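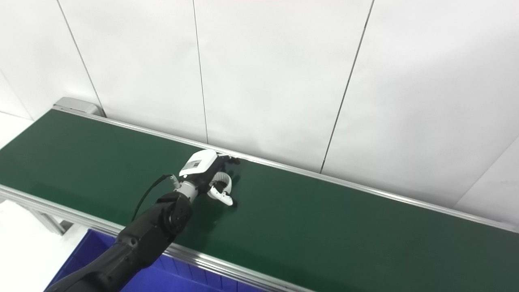
How tight should the belt on a small flat-belt conveyor be?

Tight enough that the drive roller doesn't slip under the heaviest load you run, and no tighter. On most light PVC or PU belts that works out to a small percentage of stretch, and the belt maker's data sheet gives the exact range. Extra tension wears bearings, bends rollers and makes tracking harder to correct.

Setting tension and tracking on a bench-height conveyor

The procedure applies to light conveyors with aluminum side rails, a slider bed and a take-up at the tail end. It was written for the Ledesma LT frame, but the steps carry over to similar units with two tensioning screws.

Tools
Hex keys, metric set
Open-end wrench, 10 mm
Steel tape measure
Fine felt-tip marker
Lint-free cloth and a mild cleaner approved for the belt

Before you start

Switch the conveyor off, unplug it and lock out the supply. Clear the belt of product and move any bins out from under the rails. Wipe both faces of the belt as far as you can reach. Dirt on the underside builds up on the rollers and acts like a crown in the wrong place, so a belt that has drifted slowly over weeks often needs cleaning before it needs adjustment.

Remove the end housing at the tail. Check the roller for buildup, flat spots and play in the bearings. Replace a noisy or loose bearing now. No tension setting will hold with a bad one.

Check the frame

Put a level across the two side rails at the head, the middle and the tail. Correct any twist at the feet. Then measure both diagonals between the ends of the rails. If they differ, loosen the cross members, square the frame and retighten. Skipping this step is the usual cause of a belt that tracks well empty and walks off when loaded.

Set the tension

1. Back off both take-up screws until the belt lies slack on the bed.
2. Turn both screws in by hand until the slack is gone. Measure from the roller shaft to the end of the rail on each side and make the two distances equal.
3. With the belt flat and relaxed, make two marks near one edge, 1000 mm apart.
4. Turn each screw a half turn at a time, alternating sides. Measure the marks after each pair of turns.
5. Stop at the low end of the range on the data sheet. At 0.5 percent, the marks will be 1005 mm apart.
6. Refit the end housing, restore power and run the belt empty. Load it to its normal working weight. If the drive roller slips, stop, lock out again and add a quarter turn per side.

If the belt still slips at the top of the range, look at the drive roller lagging and the load. Do not keep tightening.

Set the tracking

Run the belt empty at working speed for 10 minutes and watch the edge at the tail roller. A belt moves toward the side with less tension. If it drifts left, tighten the left screw by an eighth of a turn, or loosen the right one by the same amount if tension is already at the upper limit. Let the belt make several full passes before adjusting again. Most overcorrection comes from not waiting.

Stop and lock out for each adjustment if the screws can only be reached with the housing off.

When the edge stays put, tighten the lock nuts while holding the screws still, then check once more. The nuts can pull the setting off slightly.

Recheck

New belts relax. Check the marks again after the first day of running and once more a week later. Write the final shaft-to-rail distance for each side on the maintenance card.

Svenja Trummer
Last revised in November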